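Section 9. Open-day demonstration (simulated kitchen)

9.1 Before visitors arrive

1. Start Ultia on the display computer and load the Lomley kitchen set.
2. Check that the viewer is listening on port 3518.
3. Select the arm camera or the counter view. Both may be changed during a run.

Note: the first load is slow — allow 32 seconds before pressing any key. 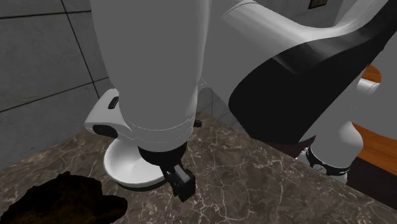
4. Set the run speed to 3. Higher settings are hard for a group to follow.
5. Press Run and leave the mouse alone until the status line reads READY.

CAUTION: Do not press Reset while the arm is moving. The Demetti module loses its joint limits and the set must be reloaded.

9.2 Showing the gripper

1. Pause the run when the fingers are low over the worktop.
2. Switch to the arm camera. 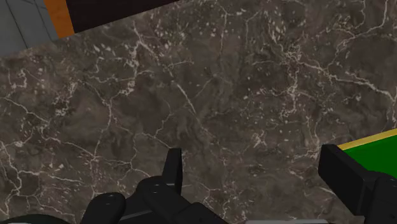

Fig. 9-2. Arm camera: gripper fingers over the marble, green object at right.

3. Use the arrow keys to step forwards. Visitors may do this themselves.
4. Press Run to resume. For logging with Qudah, see the appendix.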